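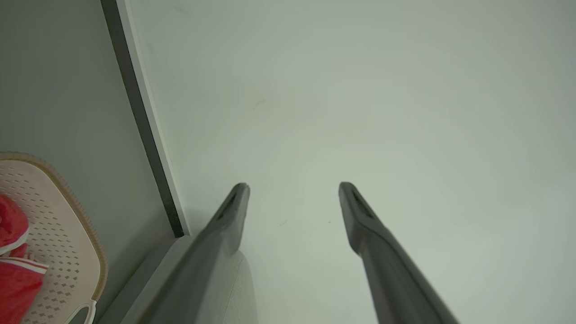

How many examples do we need before it is worth training again?

We have 458 accepted episodes in the Gasell set, and I would train on those now, even if the coverage is uneven. Waiting for a nice even set has cost us too much time already.

Notebook, Gasell, January, apartment set. Written in the evening from my paper notes, so the order of things is perhaps not perfect.

Present: me all day, Ville Miettinen from 10 until lunch. Reijo on the phone two times.

Task text for this block, as it stands in the sheet: "Take one cloth out of the basket and lay it on the sofa." We changed the wording once last week (before it was "put the clothes on the sofa") and the old episodes keep the old wording. I do not want to rewrite them. Reijo wants to rewrite them. Not decided.

Start-up

Calibration of the gripper width took longer than it should. The closed value was drifting after the tool change, and when I zeroed it the open value was then off by the same amount. Ville found that I was pressing the fingers together by hand when I stored the zero, which bends them a little. New procedure: close by motor, wait until the current is flat, store. I wrote it on the tape on the case also.

Wrist camera exposure is fixed now. Last week it was on auto, and when the fingers came close to the pale wall the whole image went dark and then bright again when they turned to the basket. In the log it looks like somebody plays with the light switch. Fixed exposure makes the wall a bit flat, but the cloth keeps its color, and the cloth is what we care for. White balance also fixed. The value is in the config under the new name, please do not use the old config file, it is still in the folder with a very similar name. I will move it.

Clocks: gripper log and camera log agreed well in the first test. I checked by closing the fingers quickly a few times and looking for the first moving image against the first change in width. Do this at the start of each block, also when you are in a hurry.

First block, free approach

The idea of this block was that the operator does not start from a home pose. In the Trostau recordings every episode begins from the same pose above the table, and we all saw what came out of that: the policy is very good for one second and then it is lost if you start it from a different place. So here the start is anywhere that is reachable, with the fingers open, and the operator waits one breath before moving. Some starts look at the basket, some look mostly at the wall and the floor edge, some look at the sofa.

Ville asked if a start where the target is not in view makes sense at all. A fair question. The policy has only the wrist camera in this version, so from a view of the wall it can not know where the cloth is. My answer was that it should learn to turn and search, the way the operator does. His answer was that the operator does not search, the operator knows where the basket is, and turns directly there. So what we record as a "search" is a very confident turn to the left, and if the basket is on the right next time then the policy will turn with great confidence to the left.

I think he is correct. We discussed it for a while and arrived at this:

Starts with the basket at least partly in view: keep as normal episodes.
Starts with no basket in view: keep, but tag "blind start", so that they can be left out.
For blind starts, move the basket between episodes, and the operator should look away while the other person moves it. This needs two people, so only in the mornings when Ville is here.

For the partly-in-view starts there is a smaller trouble. How much is partly? If only the rim or a corner of the basket shows at the border of the image, Ville tags it visible and I tag it blind. We agreed that if a person who does not know the room would point to it on the first image, it is visible. It is not a very exact rule, but we tried it on old start images and we gave the same tag nearly always.
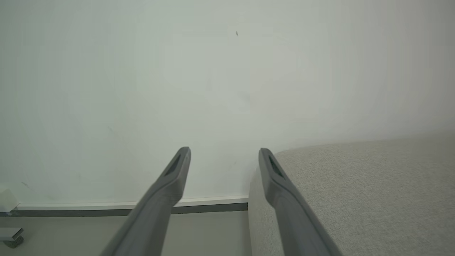 Wrist view with the fingers open: wall, baseboard and the corner of the sofa.

By our rule, a first image like this one gets the tag "blind start". I put it here for Reijo, who asked on the phone what we mean by it.

Cloth

The red one is the best for the camera and the worst for the set. In the test from last month the policy was going to anything red, also to the red tape on the floor in the other room. The reason is easy to understand, more than half of the cloth episodes in that training had the red one. From now on we change the cloth after every fifth episode, and the operator does not choose which, the script gives the name. The script is very simple, it reads a list and mixes it. If the named cloth is in the wash, press skip, do not take a different one silently. I did take a different one silently two times this afternoon and then I had to find the episodes again by looking.

Gray cloth on the gray sofa is hard. When it is laid down flat, even I can not see on the wrist image if the cloth is released fully or if a fold is still between the fingers. Operator habit which helps: after opening, lift straight up a little and stay there. If the cloth comes along, it will be visible. I would like this lift to be part of every episode, also for the easy cloth. It gives a clear end for the labeling too.

About grasp: pinching one layer from the top of the pile works for towels. For thin shirts, the fingers slide over and close on nothing. Ville goes deeper with one finger below the fold, tilting the wrist. It looks nicer but takes longer and he hits the rim of the basket on some of them. I would keep the rim hits when the grasp is good after it. The policy will hit the rim too, sooner or later, and it should have seen what a person does next.

What I would not keep is the re-grasp that happens in panic, when the cloth is falling and the operator closes and opens many times. The width signal there is only noise.

Rejected episodes

Seven rejected from the morning block. I note the reasons here, as the reject field in the tool holds only one word.

Two where the operator started to move before the recording light, so the first part is missing.
Three where two cloths came up together and both were laid on the sofa. The task says one cloth. Reijo would call these a success with the old wording, and that is again the argument for settling the wording.
One with the cable caught at the wrist and a strange pull to the side.
One I rejected by accident. The hotkey is next to the accept key. I have the raw files, it can be put back.

Could somebody please move the reject key to another place on the keyboard.

Labeling

The Kusteo tool now cuts the episodes into approach, grasp, carry, release. It does it from the gripper width, and for approach and grasp the cut is good. The border between carry and release is bad with thick towels, when the fingers never close completely and the opening at the end is small. I corrected those by hand. The threshold should be relative to the smallest width in that episode, and not one number for all. I wrote to Hämäläinen about it, they maintain the tool for us, and they answered that it can be a setting in the next version. No date given.

In the meantime: sort by cloth name, look only at the towels, trust the others. I looked through the shirts as a check and found no wrong cut that would matter.

Also for the labeling: the "success" box was being ticked by the operator directly after the episode. I would prefer that the other person ticks it, from the video, later. The operator remembers what he felt in the hand and he is too kind or too strict. I was too strict, Ville says. He went through my rejects from the week before and wanted some of them back.

Room

The marks on the wall: I was thinking to clean them before the afternoon block and then I left them. Trostau had a wall so clean and even that the policy had nothing to hold on to for its own motion, and when the camera was facing it, the arm was floating slowly. A wall with a few smudges is closer to what a home has. But if we clean it later, it should be written down here, so that we know which episodes have which wall.

Sofa stays where it is. Basket is moved between blocks, and its place is noted in the sheet by letter (A next to the sofa, B in front of the cabinet, C free). Do not use D any more, the arm can not reach the bottom of the basket there and the operators lean in with the shoulder.

Light: curtains closed and lamps on after 3 p.m. I made the mistake to leave them open until the sun was low, and the brightness goes down through the block although the exposure is fixed. Usable, tagged "evening".

Phone with Reijo, second call

He proposes to train two versions from the same set, one with the blind starts and one without, and to run both from 10 start poses which we choose before we see any result. I agree. The start poses should be chosen by a person who has not recorded, otherwise we choose the poses we like. Maybe Salminen himself, if he comes here.

He asked again for more episodes of failure with recovery. I said that we can not order the operators to fail, the result looks like theater and the recovery begins too early. We could make the situation hard instead: the basket turned, the cloth pushed flat to the bottom, a sleeve hanging out over the rim. He will think about it.

Open for next time

Wording of the task, old episodes: rewrite or leave. Reijo and me.
Put back the episode rejected by accident.
Move the old config away.
Thin shirts: a short block where both of us use the tilted grasp, five episodes each, then compare the lengths.
Spare finger pads, the left one gets smooth at the tip.
Ask Ville where he put the letter cards for the basket places, I found only A and C.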